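I bought the Grolleo street hockey goal in July, mostly to stop my two from using the garage door as a backstop. It's the folding steel one, regulation width, with the net that laces on. I've had it through 14 pickup games now, so I think I can be fair to it.

Setup first. The box says ten minutes and I took most of an evening, and a good part of that was the lacing (the cord they give you is stiff and the ends fray right away). Tape the ends before you start! Once it's together, though, it's solid. Darragh Lynch has the hardest slap shot on our block and he's rung the crossbar plenty, and the posts are still straight. The paint is another story. It's chipped all down the left post.
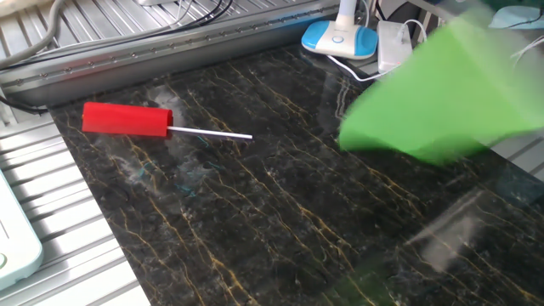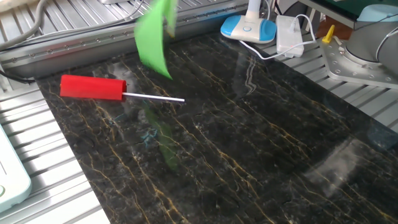
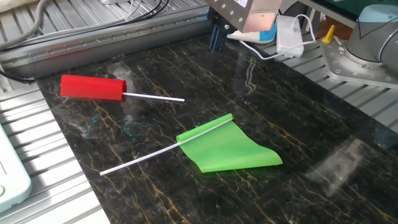

Red and white on the black marble.

The net is where I'd knock off a star. With the orange ball it's great. With a real puck, one lower corner started to sag after a couple of weeks, and Muireann Gilmartin scored one on me that went in, out the hole and down the storm drain. We argued over that goal until dark. I've since patched it with fishing line and it's holding up fine.

Folding it is easy enough, but it's heavy, and the hinge pins like to pinch. Wear your gloves. My old Urner goal was way lighter and blew over every time the wind came up, so I'll take the heavy one, even if I grumble when I'm dragging it back up the driveway.

Would I buy it again? Yep, as long as it's on sale. Chie Kobori got hers with the thicker net already on and says it's worth the extra, and after that storm drain business I believe her. Four stars, and I still want my puck back.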